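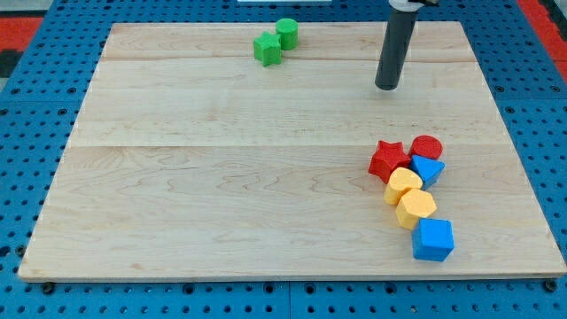
木板与彩色泡沫形状块

Histura 亲子阅读小组 十二月例会会议记录

日期:22/12/2025
地点:Jullport 社区图书室二楼
主持:池玉姬(Ok-hee Ji)
记录:边东健(Dong-geon Byun)
出席:13人
请假:2人,已经事先告知。

说明:我的中文还在学习中,如果有写得不准确的句子,请在下次会议之前告诉我,我会修改。

一、确认上次的记录

上次会议的记录已经发给各位成员。有一位成员指出,第三项里面“借书期限”写成了“还书期限”,意思不一样。记录人已经改正。其他内容没有意见,通过。

二、冬季书目

主持人介绍了冬季书目的初稿。初稿一共有10本书,其中一部分是图画书,另外一部分是给小学低年级孩子自己读的故事书。选书的时候,主持人参考了秋天时家长填写的意见表。

讨论的时间比较长。有的成员认为翻译的图画书太多,本地作者的书太少。也有成员认为,孩子喜欢比作者是哪里人更重要。主持人表示,两种意见她都理解,但是图书室现在可以借到的本地作者的书确实有限,如果要增加,就需要购买。

有一位母亲提出,关于冬眠的那一本文字太长,她在家里给五岁的儿子读,读到一半儿子就去玩别的了。另一位成员的经验不同,她的女儿要求连续读了好几个晚上。最后决定保留这本书,但是活动当天只读前半部分,后半部分由家长带回家自己决定。

决定:书目初稿原则上通过。用本地作者的两本书替换初稿中的两本,具体书名由主持人和图书室商量以后在群里通知。

三、购书费用

边东健报告了目前的账目。到开会当天为止,小组的余额是2,955元。秋季的打印费和茶点费已经全部支付,收据放在蓝色文件夹里,成员如果想看可以随时向他要。

主持人建议先从Ellivell书店购买替换的两本书,每种买一本,放在图书室供大家轮流借。有成员问能不能每种多买几本,这样不用等很久。边东健回答说,春天还要付一次场地清洁费,金额还没有收到通知,他希望保留一部分余额。大家经过讨论,同意先各买一本,春季例会时再考虑。

关于旧书,有三位成员愿意捐出家里孩子已经不读的图画书。请在捐书之前检查有没有缺页,书上如果写了孩子的名字,请用贴纸盖住。

决定:同意购买,由边东健负责,买完以后在群里公布收据照片。

四、朗读时间的调整

现在的朗读活动是下午四点开始。几位有工作的家长反映这个时间来不及,常常是爷爷奶奶带孩子来,家长自己没有参加过。他们希望改到五点半。

反对的意见主要有两点。第一,冬天天黑得早,带小孩子走路回家不太方便。第二,五点半接近晚饭的时间,孩子容易饿,也容易发脾气。有成员提出可以准备一点饼干,但是图书室二楼不允许吃东西,只能在一楼的走廊里吃。

因为意见不一致,主持人请大家举手。结果赞成试行的人比较多。边东健想补充一点:举手的结果只表示试行,不表示正式改变时间。

决定:一月份试行五点半开始,每次朗读缩短到二十五分钟。一月底再听取家长的意见。四点的时间段暂时保留给图书室自己的活动使用。

五、家长之间的读书笔记

Amundsen班的家长从十月开始写一本共同的读书笔记,每个家庭保管一个星期,写下孩子读书的时候说过的话,然后交给下一个家庭。主持人在会上读了其中的几段。有一个孩子问妈妈,为什么故事里的熊从来不去看牙医。大家都笑了。

有成员问其他班可不可以也这样做。主持人认为可以,但是不应该要求每个家庭都写。如果某个家庭那个星期很忙,可以直接交给下一家,不需要解释。边东健提醒,笔记里请不要写孩子的全名和学校,因为本子会经过很多人的手。

关于用什么语言写,也有一点讨论。小组里有好几个家庭在家里不说中文。会议同意,用自己最熟悉的语言写就可以,如果愿意,可以在旁边加一两句中文。我个人觉得这个办法很好,我自己也打算用两种语言写。

决定:各班自愿参加,本子由小组提供。

六、其他事项

1. 图书室一楼的还书箱的锁有时候打不开,图书室已经知道这件事,正在等师傅来修。在修好以前,请把书直接交给柜台。

2. 群里的消息最近比较多,有重要的通知被别的消息盖过去。主持人请大家晚上十点以后不要在群里发消息,买卖二手衣物的消息请发到另外一个群。

3. 有一本关于灯塔的图画书从十一月起没有还回来。如果在您家里,请放回图书室,不会有罚款。

4. 下次会议的记录仍然由边东健担任。有成员表示愿意帮忙检查文字,非常感谢。

七、下次会议

时间定在一月底,试行的朗读活动结束以后。具体日期由主持人在群里通知。请各班提前收集家长对新时间的意见,写在一张纸上带来,不需要写得很正式。

会议于晚上八点四十分结束。

记录:边东健
审阅:池玉姬

相关内容
十一月例会会议记录
冬季书目初稿(待更新)
Jullport 社区图书室借书须知
共同读书笔记:怎样开始
捐赠旧图画书的注意事项
一月朗读活动报名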